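Protokoll der Sitzung der Arbeitsgruppe Fundsachen und Kleinteile
Standort Rallitz, Mittwoch, Beginn 14:00 Uhr

TOP 1 Genehmigung des letzten Protokolls
Das Protokoll der Märzsitzung wird ohne Änderungen genehmigt.

TOP 2 Bestand
Im Berichtszeitraum wurden 263 Gegenstände erfasst. Davon sind 135 an die Sammelstelle Padura übergeben worden, 46 wurden ausgesondert. Der Rest verbleibt im Lager. Die Bestandsliste wird bis zur nächsten Sitzung um eine Spalte für den Ablageort ergänzt.

TOP 3 Beschriftung der Regale
Die Firma Zovlow hat ein Angebot für neue Schilder vorgelegt. Der Preis gilt als angemessen, offen ist die Lieferzeit. Die Entscheidung wird vertagt.

TOP 4 Gemischte Behälter
Beraten wurde über den Umgang mit Behältern, in denen Gegenstände verschiedener Art gemeinsam liegen. Haarbürsten und Schwimmbrillen sollen künftig getrennt von Bechern und sonstigen Kunststoffteilen abgelegt werden. Durchsichtige Teile werden beim Ausräumen leicht übersehen und sind deshalb zuerst zu entnehmen.

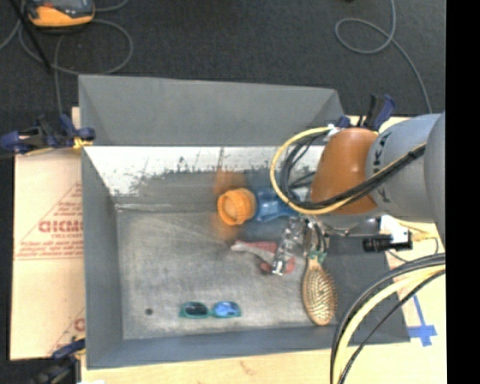 Für Hygieneartikel wird ein eigenes Fach eingerichtet. Der Antrag wird mit 5 Stimmen ohne Gegenstimme angenommen. Graue Behälter mit Kratzern und Schleifspuren bleiben in Gebrauch, solange Wände und Boden unbeschädigt sind. Risse sind der Lagerleitung schriftlich zu melden.

TOP 5 Verschiedenes
Der Schlüssel zum Raum Kong wird ab sofort am Empfang hinterlegt. Die Ausgabe ist im Schlüsselbuch einzutragen.

Ende der Sitzung: 15:20 Uhr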